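The Recipe Drawer

When Floor Smits inherited her aunt's bakery on Brenton Street, she got the ovens, the lease, a cat who answered to Minar, and a drawer that would not open. It was the bottom one, under the counter where the till used to stand, and her aunt had always said that the good recipes were in there and the rest of them were only what she sold.

Floor tried it on her first morning, and again most mornings after that, usually while the dough was resting and she had flour up to the elbows. She tugged, she coaxed, she spoke to it kindly, the way you might speak to an old dog who has settled on your coat. Old Mr. Verhoeven, who came in for his seeded loaf before the doors were properly open, offered her soap for the runners, then candle wax, and then a long story about a wardrobe in his mother's house – a story that went on until the loaf was cold and he had to be given another.

By October she had nearly stopped thinking about it. The shop had its regulars, the rye was behaving, and she had learned which oven ran hot at the back. Then one wet evening, with the blinds down and the rain coming sideways along the street, she leaned over to pick up a dropped spoon, put her hip against the counter, and heard something click.
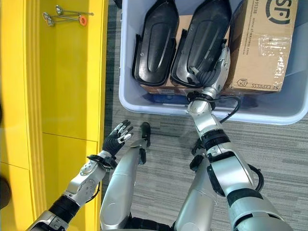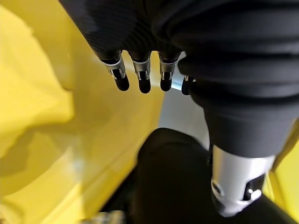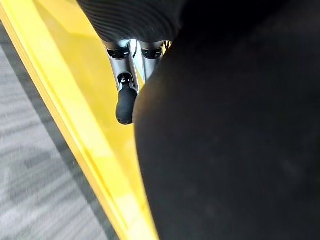 What Was Inside

There was one card in it, and a ball of string, and 700 paper cake cases still in their wrapping. Floor sat down on a flour sack with the cat beside her and turned the card toward the lamp.

"Butter cake," her aunt had written, in the round hand she used for birthdays. "600 grams of flour, and the rest by feel. You have watched me do it often enough, sweetheart."

Floor read it twice and laughed until Minar got up and left. Then she washed her hands, lit the oven that ran hot at the back, and took the butter out to soften – it was late, and she would be tired tomorrow, but Mr. Verhoeven would be at the door at six, and she thought he might like a slice while he finished telling her about the wardrobe.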